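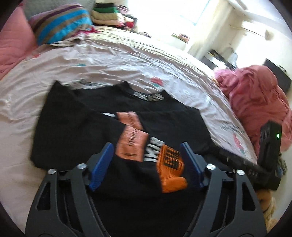

Stetberg, October

Hello again from the spare room, where I have spent most of this week folding T-shirts. I did promise in the last letter that I'd write about autumn bulbs, and I will, but the big wardrobe sort-out has rather taken over and several of you wrote in asking how I get through mine, so bulbs can wait.

I do all my folding on the bed. I've tried the kitchen table (crumbs) and the ironing board (too narrow, everything slides off the pointy end), and I always come back to a made bed with the pillows shoved up to the top out of the way. It's a good height if you kneel, and a pale sheet is a real help when you're dealing with black clothes, as you can see where the edges are. Black on a dark duvet cover is hopeless. I once folded half a sleeve into the middle of a shirt and didn't find it until I put the thing on.

T-shirts with a big print on the front are the ones I get asked about most. You know the sort, a great bright block of orange or what have you, slap in the middle of a black shirt. If you leave them in a heap the print creases, and then the creases stay, and if it's one of those thick rubbery prints it sticks to itself in warm weather and comes apart with a horrible peeling noise. So this is what I do with mine.

Lay it out with the neck away from you and the hem towards you. Give it a proper smooth with the flat of your hand, starting at the collar and going down and out to the sides. Find the sleeves! They hide underneath, especially straight off the line. Then look at where the print sits before you fold anything. If you can get your side folds to land just outside the edges of it, you've done most of the work. With a wide print you can't quite manage that, so I fold gently over the edge and don't press it down. A soft roll there does no harm at all.

Sides in, sleeves back on themselves, then bring the bottom up. I used to fold in half and half again, and now I go in thirds, which gives a chunkier little parcel that stands up by itself in a drawer. A bit of the print showing on the outside is handy too, and then you can find the one you want without digging.

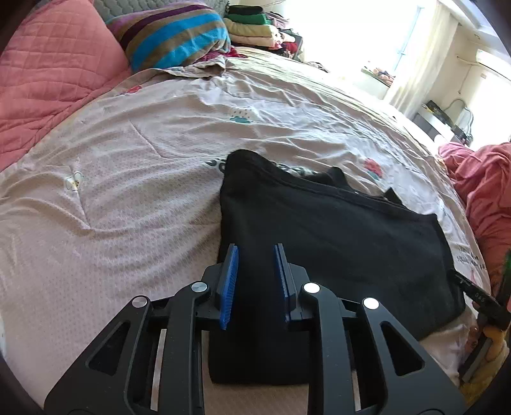

Thicker things need a different approach, and I'm much less fussy with those. Anything with a heavy hem or band fights you if you try to fold it small. I do one fold, line up the stitched edges so there's no bulk on one side only, pat it flat and leave it alone. Those go on the shelf in a pile, heaviest at the bottom. I don't stack more than I can lift with two hands, or the whole lot goes over when I pull one out from underneath, and I'm back on my knees on a Sunday evening doing it all again with a cup of tea going cold on the windowsill.

I also sort by colour as I go, but only very loosely. Black things in one pile, patterned in another, everything else in a third. My black pile is enormous. I counted out of curiosity and stopped at 80, and that was with the socks left out. I don't even think of myself as someone who wears black! I've put ten shirts aside for the charity bag so far, and I took two of them straight back out again, so we'll see.

A few of you have asked about the Rasora drawer dividers I mentioned in the spring. I've still got them and I still like them for smalls, though for T-shirts they're a touch shallow and the tops poke out. An old shoebox with the lid off does just as well. If you've a deep drawer, stand the parcels in a row from front to back and put the ones you wear least at the far end. Mine has gone from not shutting to shutting with a bit of a shove, and I'm calling that a win.

Somebody also wanted to know if I iron first. No. I hang shirts by the hem, shake them hard when they come off the line and fold them the same day if I can. If they've sat in the basket and gone all crumpled, ten minutes on a hanger in the bathroom while someone has a shower sorts out most of it. The very stubborn ones I turn inside out and iron on the back of the print, low heat, quick as you like.

Next time I'm tackling bedding, fitted sheets included, so do send in your methods. I've had one very long email on the subject already and it has diagrams. And there are nearly 3,000 of you reading this now, a number I find a bit alarming when I think what the inside of my airing cupboard looks like.

Right, the charity bag is by the front door and I'm going to move it to the car before I change my mind about anything else.

Filed under: Home & Laundry, The Stetberg Letter

We use cookies to remember your settings and to see which letters get read. By carrying on you agree to this. Manage my choices

Recent letters
The Chisholm jumble sale, and what I came home with
Moths: a wardrobe diary
Getting candle wax out of a tablecloth
Where all the odd socks live
My spring drawer clear-out, with dividers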